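# Can a council member be fined for skipping the mask rule at a public meeting?

Posted in: Local government > Ditutus

Our town council passed a mask rule for all public buildings in February. It covers the town hall, the library and the senior center. Last week one of the members who voted for it spoke at a library event for 40 minutes with no mask on. The sign on the door says 28 dollars for a first violation. I called the clerk and was told it was "a matter for the council." Is that right, or does the rule apply to members like anyone else?
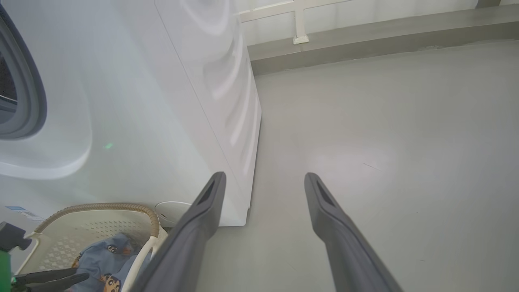

## Replies

**Dong**

Read the text of the ordinance before you call again. Ours in the next county has an exemption for a person giving a speech, as long as they stay six feet from the audience. A lot of towns copied the same wording. If yours has it, the member was fine while speaking but not while walking around and shaking hands afterward.

If there is no exemption, the rule applies to members too. Being elected doesn't change that. Things I would do:

- Ask the clerk for the full ordinance, in writing. The summary on the town website leaves out the exemptions.
- Find the section on enforcement. It names the office that writes the citations - often code enforcement, sometimes the health department.
- File the complaint with that office. The clerk can't issue a fine.

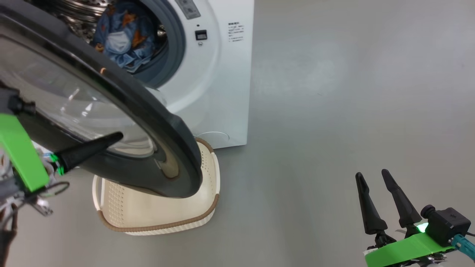 *Photo: Namodex*

You can also bring it up during public comment. In most towns you get three or four minutes and need to sign up before the meeting starts.

**Drundetti**

They never fine their own. Save your time and remember it when you vote.

**Namodex**

Agree with the first reply on getting the full text. One thing to add: check whether the library is run by the town or by a separate library district. If it's a district, the council's rule may not cover the building at all, and the sign on the door could be the library's own policy. In that case the complaint goes to the library board.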